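Pemley Workshop – Maintenance Meeting, Table Cell 5
Minutes, July

Meeting opened 9:15. Present: cell operation, maintenance, data review. Apologies from purchasing.

1. Minutes of the previous meeting
Accepted with one correction. Under item 4, the finger pads were described as replaced. They had been ordered only. The pads arrived after the meeting and remain in stores.

2. Gripper pair, condition
Maintenance reported on both hand-held grippers. Jaw travel on the left unit measured 80 mm, which matches the setup sheet. The right unit stops short of this when opened quickly and reaches full travel when opened slowly. Suspected cause is dried grease on the slide. Agreed to strip, clean and regrease the right unit before the next Zollow session. The left unit will be done at the same time so that both feel alike to the operator.
Finger pads: surface wear on both units, within limits. New pads to be fitted only when the old ones begin to slip on smooth plastic. Pads are to be changed in pairs.
Top plate screws on both units were checked and retightened. Thread lock was missing from one screw on the right unit – added.

3. Cables
The strain relief on the left gripper has been moved back one clip position. The operator reports less pull on the wrist. Data review noted that dropouts in the left wrist camera stopped after the change, but asked for a longer run before the point is closed. Spare leads to be ordered from Sarkia, cable set 111. Stores holds none.

4. Camera alignment
The head camera was realigned after the crossbar was loosened for cleaning. Wrist cameras were not touched. Alignment is to be repeated whenever the crossbar clamps are opened, and the result entered in the log with the clamp positions. Two entries from last month lack clamp positions and cannot be used for comparison.

5. Table setup for the hanger task
Agreed layout: basket on the operator's left, work surface clear apart from the hangers in use. Data review asked that the surface be wiped at the start of each session and that the basket position be marked on the underside edge of the table.
Views from the wrist and head cameras, hanger task:

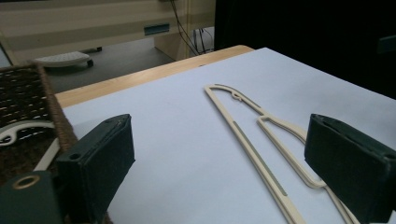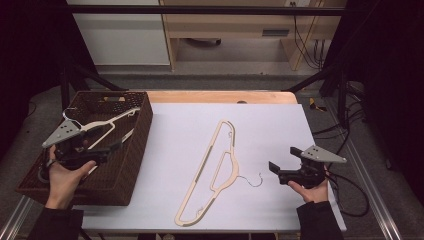
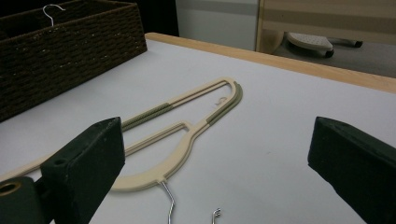 Exposure settings stay as they are for all cameras. A proposal to lower the gain on the wrist cameras was discussed and deferred until the lens covers have been cleaned and compared.

6. Service interval
Cleaning of the slides moves from every 10 sessions to every 7. Dương, the second cell, keeps the old interval until its own grease check is done.

7. Actions
Maintenance: strip and regrease both grippers, repeat travel measurement.
Purchasing: cable set 111, two pieces.
Cell operation: basket marks, wipe-down added to the start sheet.
Data review: dropout count for the left wrist camera.

Meeting closed 10:05. Next meeting after the regrease – time to be sent out by cell operation.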